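Bench notebook, returns hall, Brusgate
Thursday, December 5, 2019

Station 2 on hard-shell cases all morning. Clustwood sent the new grip settings overnight and I loaded them before the shift. Soft bags stay with the hand line until further word.

Since July the target for the hall has been 600 cases a shift, inspected and tagged. Before the arms went in, two people lifted every case onto the table, turned it, ran the zippers and wrote the ticket. Now the lift and turn belong to the cell and the person at the station reads the shell and decides the grade. Less back strain, more staring. Need to bring up the rotation again, 170 minutes at one screen is too long.

Black ribbed shells are the worst for grading from the screen. The embossed pattern throws small points of light and a fine scratch looks much the same. Marked three for a second look by hand. 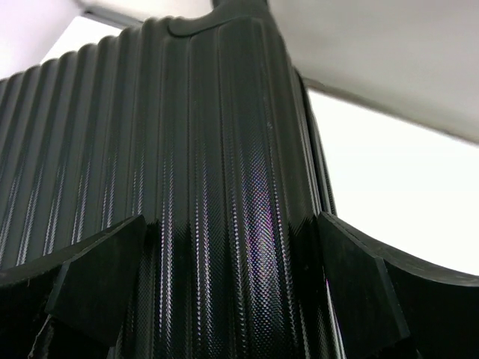

Zipper check

Old method: thumb and finger on the tab, full run, feel for a catch. Alemayehu's procedure has the gripper take the tab and the operator watch the slider and the teeth. Fabric tabs are harder to hold than metal ones, and the fibers fuzz at the edges. Lowered the closing force one step for fabric. Note for whoever has the late shift: don't put it back up without writing it here.

Also, with the case held so the wheels are toward the gripper, approach slowly. There isn't much room between the spokes and the tab. 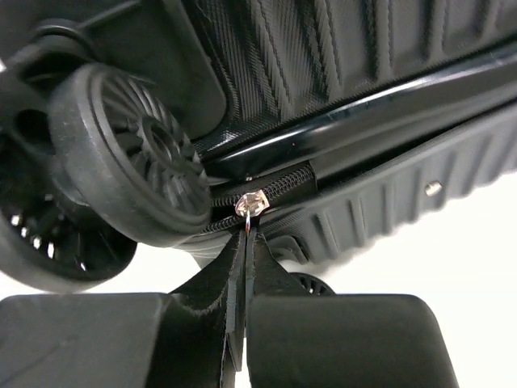

Natsumi Koyama wrote in the margin that she can grade faster from the screen but trusts her hands more on zippers, and wants the hand check kept for one case in ten. Fine by me. Will ask Fosten if the ticket form can take a second initial.

Ticket 831 still open, wrong grade on the label. Donal Nic Giolla has the reprint.

To do: rotation sheet, spare finger pads, lamp angle at station 2.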